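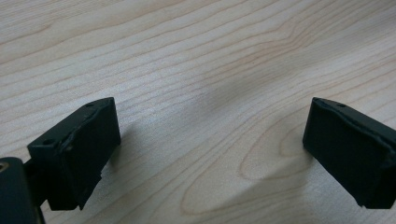
The table top, pale wood with the grain showing

How do I stop cups marking a pale wooden table?

Posted by Carys James, July 16, 2020

Hello all! I've finally got a table I really love. It's a light wood with a lovely visible grain, and I bought it second-hand in June after looking at far too many of them. We use it for everything: breakfast, sorting the post, my son's models, the lot. My worry is cups. My old table was covered in white rings and I'd hate to do the same to this one. I don't know what finish is on it, and the seller didn't know either. Do I need to oil it, or wax it, or just be strict about coasters? We mostly use metal tumblers, a red one in particular that goes everywhere with me, and I had hoped those would be kinder to the wood than mugs. Any advice very welcome!

3 replies

Comfort Aryee

Oh, pale wood is gorgeous, well done! First thing to do is find out whether it's sealed. Put a drop of water somewhere out of the way (underneath is fine if it has the same finish) and leave it for a few minutes. If it sits up in a bead, you've got a varnish or lacquer and oil won't do anything except go sticky. If it soaks in and leaves a dark spot, the wood is bare or the old oil has worn off, and it'll drink up a new coat.

For bare wood I'd go for a clear hard wax oil. Two thin coats, wiped off well, and let it dry overnight between them. Do try it underneath first though -- some oils turn light wood quite yellow, and you'd lose that nice colour. Lay the used rags out flat outdoors to dry before you bin them, as oily rags can catch fire if they're left in a heap.

Josefien Maes

coasters. cork ones, 50p each at our market. done

Stela Preda

I'm with Comfort on the water test! About the tumblers, it depends on the make. If yours has a double wall it shouldn't sweat much with a cold drink in it, and the base stays cooler with tea. A single-wall one will drip all down the sides. Mine is red too, steel rim, slimmer at the bottom, and I love it to bits. It still gets a coaster, mind you, as drips run down the outside when I'm in a hurry.
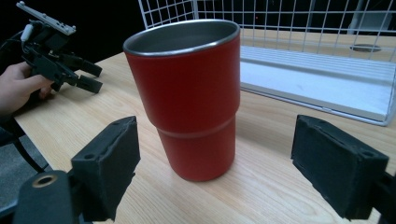
Related: Getting white rings out of a varnished table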